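What we wash with now

I've been meaning to write this one up since January, when my sister-in-law Berenice Magaña asked me what I was using on the sheets and I sent her a text so long that her phone broke it into pieces. 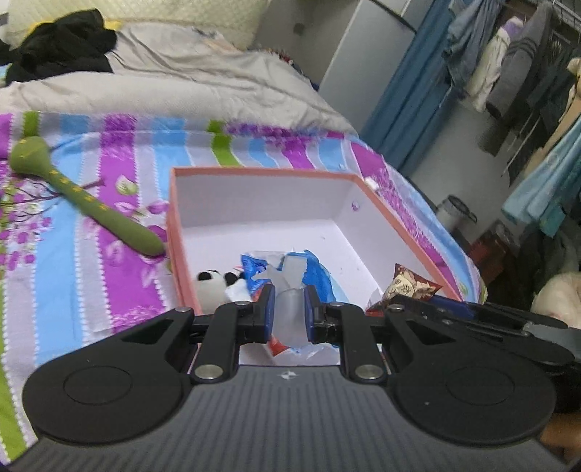
So, laundry soap. For most of my grown-up life I bought whatever was on sale, the big orange jug or the big blue jug, and never gave it a thought. Then my younger one started getting red, itchy patches behind her knees and along the waistband of her pajamas, and the doctor said, very kindly, to try switching to something without perfume in it before we tried anything else. I went to the store that same evening feeling quite sure of myself and stood in the aisle for ages reading the backs of bottles. Half of the ones marked "free" something or other still had a scent in them to cover up the smell of the other stuff! I came home with nothing but bananas.

The first one I ordered was the Cindia powder, which comes in a cardboard tub. I liked it a lot in warm water. In cold water, and our machine runs cold because the basement line is what it is, it left little chalky streaks on anything dark. You can dissolve it in a cup of hot water first and pour that in, and I did that for a few weeks, but I am a person who starts a load on the way out the door, and the cup kept getting forgotten on top of the dryer.

After that came the Zavala liquid, and I'll say right now that's the one we stayed with. It's thin, almost like water, so the first time you pour it you'll think you've been cheated (I did, and used double, and had to run the rinse again). There's no smell to it except something faintly like a clean bucket. A bottle is supposed to last 18 loads. We get a few more than that out of it because I go light on towels. Towels hate too much soap. If yours have gone stiff, try a couple of washes with hardly any and see if they don't perk up.

The refills I get from Gordon Perron, who has the little shop behind the hardware store with the barrels along the wall. You bring your own bottle, he weighs it empty, you fill it, he weighs it again. He will talk to you about hard water for as long as you let him, and I have learned a great deal about hard water. On Wednesday he had the dish soap back in, too, the Plorkoteck one, so I filled two old syrup bottles with it and now my husband is nervous around pancakes.

About that dish soap, since a couple of you asked last time. It's fine on plates and glasses. It is not much good on a roasting pan, and I've stopped expecting it to be. I sprinkle baking soda in the pan, add the soap and some hot water, and leave it until after supper, and then it comes up with an ordinary scrubber. Less suds than you're used to, so don't keep squirting more in looking for bubbles.

For the bathroom I'm still going back and forth. I tried the Trumunano spray and it does a lovely job on the sink, but it has orange oil in it, and orange oil makes my eyes water in a room with no window. Somebody with a bigger bathroom would probably love it. I've gone back to plain vinegar and water for the mirror and faucets (never on the stone sill, I learned that one the hard way at our old place) and a paste of baking soda for the tub.

Her knees are better, by the way. Maybe it was the soap and maybe it was the weather, and we also switched to cotton pajamas around the same time, so I can't swear to any of it. I'm leaving well enough alone.

Next I want to figure out something for the wool blankets before it gets warm enough to put them away. If you wash yours at home, and they come out the same size they went in, please leave me a comment and tell me what you use and how you dry them. Berenice does hers in the bathtub with her feet, like grapes, and I'd like a second opinion before I take my socks off.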